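I'm writing this up because I spent most of January going back and forth over whether to buy the Trarnillow gripper kit, and every review I found was from somebody with a factory budget and a loading dock. I have a spare room, one small arm I already owned, and a savings account I am supposed to leave alone. So if you're shopping at that end of things, maybe my numbers help.

**What I paid**

The kit was $1,860 with the gripper, the mounting plate, a cable set and the control software for one machine. Shipping was extra, and then I added the soft fingertip pack for $435, which I'd call required for my kind of work and which really ought to be in the box. The fingertips that come standard are hard and a little slick. Fine for blocks and boxes, I guess! Not fine for anything with a lacquered handle.

I also priced the Iltness gripper, which is cheaper by $654 and has nicer documentation (seriously, their manual is lovely, with diagrams that match the parts). What put me off was the grip force. The lowest setting was still more than I wanted on a thin shaft, and the sales person I wrote to couldn't tell me if a lower one was coming. If you're moving sturdy stuff, go look at the Iltness before you spend Trarnillow money.

**What I wanted it for**

My project is called Laskowska, after the street I lived on when I started it, and it's all about handling calligraphy tools. Picking up a brush, setting it down on a dish, hanging it back on a rack by its little loop. I've been doing brush lettering for years and robotics as a hobby for less than that, and I wanted one thing that used both. It's a slow, fussy kind of task, so I was shopping for control at low speed and didn't care at all about payload.
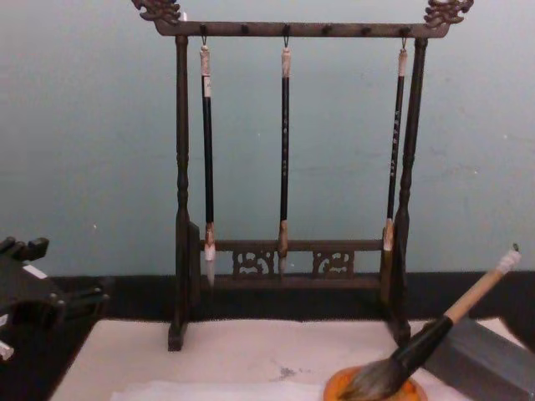
The big brushes were the part I worried about when I was making my budget. A fat handle and a skinny handle are different problems, and I'd assumed I would end up buying two sets of fingertips. I didn't need to. The soft pack handles both, as long as you go into the software and save a separate force setting for each size. That took me an evening, and then a second evening when I saved over the first one — entirely my fault, but a "are you sure?" box would be nice.

Hooks are harder. Getting a small ring over a small hook takes more accuracy than my arm has on a good day, and no gripper is going to fix that. If your task ends with hanging something up, put your money into the arm first and the gripper later. I did it backwards and I'm still a bit sore about it.

**Stuff I didn't budget for**

Paper and felt, to start with. I go through a lot of it. Also a spare cable, because the one in the kit is stiff and too short if your arm sits off to one side of the table the way mine does. I got a longer one from Urkport and it's been great (softer jacket, snug connector, arrived fast). And cheap practice brushes! Please don't start with your good ones.

I'd also set aside money for a second set of fingertips. Mine picked up ink stains in the first couple of weeks, and after 6 weeks the edges were starting to look rough. They still hold, but I can see myself reordering before the year is out, and at that price it stings.

**The good and the bad**

I love how quiet it is, and how gently it closes once you've got it tuned. The mounting plate fit my arm with no drilling, which I had braced myself for. The software crashes if you unplug things in the wrong order, and the license covers a single computer, so figure that in if you work on a laptop and a desktop like I do. Support answered me both times I wrote, once quickly and once after I'd solved it myself.

Would I buy it again? Yes, but I'd wait for a sale, and I'd order the soft fingertips and the Urkport cable the same day. Four stars from me, with the missing one going to the fingertip pricing.

Updated May 10, 2021: the latest software version finally lets you rename saved force settings. Mine are called "fat" and "skinny."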